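Chores by machine: where things stand
January 13, 2020

Readers keep asking when a machine will put the groceries away. Bianca Coman has been following the question for this newsletter, and her short answer is that handling one bottle is getting close and handling a week's shopping is a long way off. Bottles lying on their sides are a good place to start.

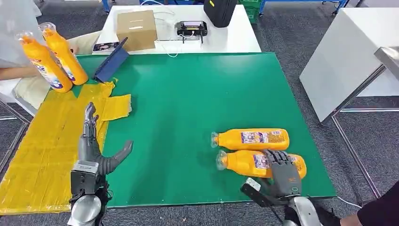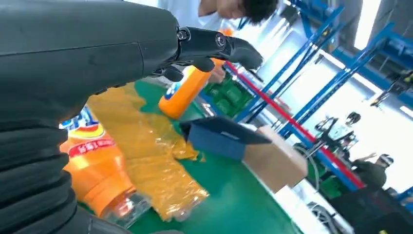 A round bottle rolls when it is nudged, and a soft one gives when it is squeezed. A jointed hand has to close from above with enough force to hold and not so much that the plastic folds. Loose film on the table makes it harder, because it shifts and shines under the lights.

At the Prarix shop in Astatdale, packers handle 60 bottles in the time the shop's own test machine, a Sima, handles 40. The machine also needs a person close by to set things straight. Coman says the shop would take it on for night work at that speed if it could be left alone, and so far it can't.

Homes are harder still. No two kitchens are laid out the same way, and the shelf is rarely clear. Coman will report on folding towels in the February issue.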